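Pamham Steckleiste – Aufgabensatz für zweiarmige Greifversuche
Hersteller: Makerdale
Artikelnummer 494
Lieferzeit: ab September wieder sofort lieferbar

Wer schon einmal versucht hat, zwei Arbeitsgruppen dieselbe Greifaufgabe aufbauen zu lassen, der weiß, wie schnell man aneinander vorbeiredet. Die einen nehmen Bauklötze aus dem Spielzeugladen, die anderen drucken sich etwas aus, und am Ende lassen sich die Ergebnisse kaum nebeneinanderlegen. Aus genau diesem Ärger ist bei uns die Pamham Steckleiste entstanden, und wir freuen uns sehr, dass sie inzwischen in so vielen Laboren auf dem Tisch liegt!

Die Aufgabe dahinter ist schnell erzählt: Buchstabenwürfel sollen nacheinander in eine Holzleiste gesetzt werden, bis ein Wort dasteht. Ein Arm kann aufnehmen und übergeben, der andere einsetzen, oder beide arbeiten abwechselnd – das überlassen wir gern Ihnen. Schwierig wird es meist gegen Ende der Reihe, wenn die Nachbarwürfel schon sitzen und für die Finger nur noch wenig Platz bleibt.

Beschrieben ist das Verfahren im Hausheft »Sumampouw«, das Darmawan Tarigan und Rizal Majimbun für uns zusammengestellt haben. Die beiden lernen aus vorgeführten Bewegungen und werten jeden Würfel einzeln: aufgenommen, ausgerichtet, eingesetzt. In ihrer Reihe mit 57 Durchgängen wurde das Wort 41-mal vollständig gelegt. Die meisten Fehlversuche gingen auf eine verdrehte Aufnahme zurück, ein Befund, der uns beim Überarbeiten der Anleitung sehr geholfen hat.

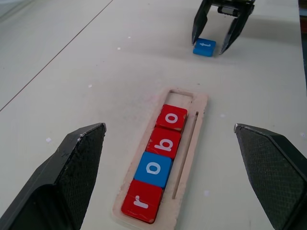

Heft 2, S. 41

Vier Würfel liegen in der Leiste, der Platz am oberen Ende ist noch frei, und der zweite Greifer steht über einem blauen Würfel auf dem Tisch. Für die Auswertung ist dieser Abschnitt besonders ergiebig, denn die Kamera am Handgelenk erfasst Leiste und Gegenarm zugleich. Tarigan und Majimbun empfehlen deshalb, auch die Blickrichtung der Kamera im Protokoll festzuhalten.

Die Leiste besteht aus unbehandeltem Sperrholz. Wir lackieren sie mit Absicht nicht, damit sie auf hellen Tischplatten wenig spiegelt. Leichte Gebrauchsspuren an den Würfeln sind für den Versuch unbedenklich; wer lieber mit frischen Kanten arbeitet, bekommt die Buchstaben bei uns auch einzeln nachgeliefert.

Zum Satz gehören die Leiste, die Buchstabenwürfel, ein gedrucktes Protokollblatt und der Zugang zur Auswertesoftware Evon. Roboterarme und Greifer sind nicht enthalten. Für andere Wörter oder längere Leisten schreiben Sie uns einfach ein paar Zeilen mit Ihrem Aufbau, wir schneiden gern nach Maß.

Stand der Produktangaben: 29. August 2018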